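Monday, notebook, petition checks (Skeltham)

Carried on with the Flurnby petition, the one asking for the ward boundary vote to go back on the ballot. The city's press note still says the signatures "were verified by an automated process with a very high level of accuracy." I have asked for the figure behind "very high" and got the same sentence back with the words in a different order. So we do it by hand.

Setup, for whoever picks this up. We pulled 300 signature lines from the scanned sheets. The draw was by sheet number and line number from a random list, seed is written inside the cover of the binder. Lines that were blank or crossed out by the circulator were skipped and the next line on the list taken. Two readers went through every line separately, each with a copy of the voter roll as it stood at the filing deadline. They were not told what Umali had decided. I want that written down, as the last time we did this kind of check the results column had been left open in the same spreadsheet and the readers agreed with the software to a degree I found hard to believe.

Umali is the matching program the clerk's office used. It comes from Hakach, who also sold them the scanning. I don't like one firm supplying both halves. When a name fails to match, is that a bad scan or a bad signature? The same people answer both questions, and they have a contract renewal to think about. I can't show that this has bent anything. I would still rather see a scan log from somebody else.

First pass results. The readers and Umali agreed on most lines, which proves less than it sounds like. Most lines are easy: a printed name, a street address, a signature that looks like the one on file. Any method gets those right, including a bored clerk on a Friday. What matters is the lines that got thrown out.

There were 11 lines that Umali rejected and both readers accepted. Went through all of them again after lunch. A good part are apartment addresses where the unit number was written on the line below, in the margin, or jammed up against the ZIP code. Umali seems to read the address box and nothing else. A few are hyphenated last names where the roll has only one half. One I would have let go either way. The signature is a loop and a dash and the signature on file is a different loop and dash.

Going the other way, 5 lines were accepted by Umali and turned down by both readers. All duplicates, people who signed on two different sheets. In a couple of cases the second signature has the middle initial and the first does not. If the program treats those as two people then the duplicate check is not doing much work, and the press note makes a point of the duplicate check.

What I am not going to say, and please don't say it for me in a meeting: that the petition should have qualified. The people behind it have already called twice to ask if that is what we found. It isn't. Our sample was drawn to see how the tool behaves, and it is too small to settle a count that close. The apartment problem may be heavy in our draw just from which sheets came up, since the circulators worked some big buildings near the bus station. Or it may be worse in the full set. I don't know yet and neither do they.

I am also not going to say anybody did this on purpose. There is a theory going round that the address rule was picked to knock out renters. Nice story. The rule is on the Hakach default settings sheet, same for every customer as far as I can see, and my guess is that no one at the clerk's office opened the settings at all. That bothers me more than the theory does. A default decided who counted as a signer and it was never voted on, posted, or mentioned in the notice to circulators.

Doubts about our own work, so they are on paper:

Both readers learned the signature rules from the same handout, which I wrote. If the handout is too soft, they are both too soft. Need a third reader who has only seen the city's rules.

The roll we used is the public copy. The clerk's copy may have address changes ours lacks. Could explain some of the name mismatches. Does not explain the unit numbers.

Reader notes for the middle batch are thin. "OK" is not a note. Going forward write what you looked at, even if it is only "sig + street."

I have been annoyed with the city since the second email, and it probably shows in how I worded the questions. Somebody else should draft the next letter.

Asked the clerk for four things: the Umali settings as they were on the day of the run, the list of rejected lines with reason codes, the scan log, and any test they did before using it on a live petition. Told by phone that the reason codes "are not kept in that form." Asked what form they are kept in. Was told to put it in writing, so it is in writing now. If the reasons really weren't kept then the appeal window was a sham, as a signer can't argue with a rejection that has no reason attached.

Also read the Hakach brochure again. It has a chart with no scale on the side. It says Umali was "proven in the field" and does not name the field. I called the sales line and asked for a copy of any outside test and was offered a demo. Did not take the demo. A demo with their sheets and their roll will go fine.

One more thing that came up late. The sheets from Skeltham's other petition, the parking one, went through the same settings and passed easily. I would expect fewer apartment addresses there, it was mostly house owners on the hill. Worth drawing the same size sample from it. If the unit number error shows up in the same proportion of apartment lines, we have a problem with the tool and can describe it without getting into anyone's motives. If it doesn't, then I have misread the rejects and need to start over on them.

To do: third reader, parking petition draw, recheck the hyphenated names against the full roll, copy the settings sheet before it gets "updated" on the website. 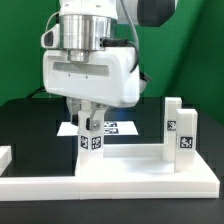

Parking sheets are public record, so the request goes in tonight and I'll pay the copying fee myself if the office account is still locked. Binder is on the low shelf, please put it back in page order.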